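Flulari – a word list for packaging and shop talk

Hi, and thanks for stopping by! I put this list together because I translate product copy for a living (mostly tea and soap) and I got tired of looking up the same terms over and over. Version dated Dec 3, 2024.

What you get

One file, flulari.csv, with 900 terms in English and Portuguese. 297 of them have a usage note, and 29 are marked "regional", so please check those with a local speaker before you print anything.

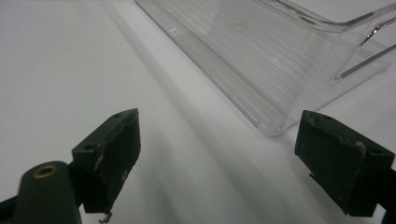 Columns are term_en, term_pt, note and source. The source column says either Cordeiro (my old agency glossary, used with permission) or Hoklow, the forum where Gonçalo Neves and I argued about hyphens for most of March.

Known problems

"Sleeve" still has two entries and I can't decide which one to drop – opinions welcome! Accents break if you open the file in an old spreadsheet program, so import it as UTF-8. Plurals are a bit of a mess after row 100.

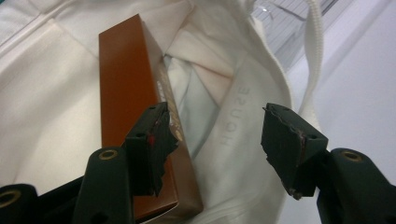 Orange-brown box in a white fabric bag.

License

Use it for anything, paid work included. A credit to Rui Falcão would be lovely. Fixes go in the issues tab, one term per issue please.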